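3.2. Le séchage du linge en intérieur et l'humidité des logements

Les 184 logements de la commune de Jitinska ont été suivis pendant deux hivers, avec un relevé horaire de l'humidité relative dans la pièce principale et dans la chambre. Dans 53 d'entre eux, le linge sèche toute l'année à l'intérieur, faute de balcon ou de cour. L'écart avec les autres logements est faible en été et se creuse à partir de décembre, quand les fenêtres restent fermées.

Le type de textile compte davantage que le nombre de lessives. Les vêtements épais et sombres, souvent en coton, sont essorés à faible vitesse par crainte de l'usure et restent plus longtemps sur l'étendoir. Plusieurs ménages déclarent les trier à part, sur la table du séjour (figure 4), puis les suspendre près d'un radiateur. Cette habitude concentre la vapeur dans la pièce la moins ventilée du logement.

Les modèles de Pillay, établis pour des immeubles récents, sous-estiment cet apport dans le bâti ancien. Nous avons donc retenu un coefficient distinct pour les logements sans extraction mécanique. Les valeurs obtenues à Flandomstead avec la même méthode figurent en annexe.
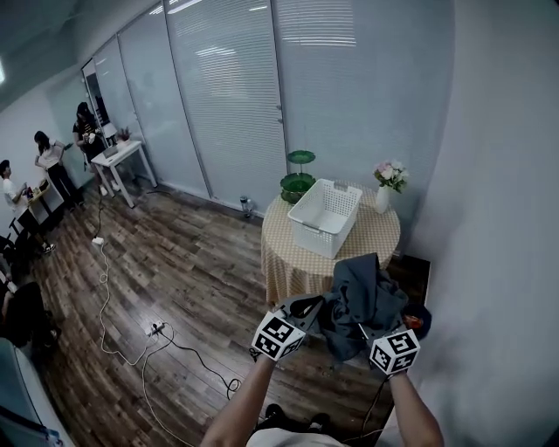
Figure 4. Vêtement gris foncé tenu à deux mains devant une table ronde à nappe à carreaux ; panier ajouré en plastique blanc.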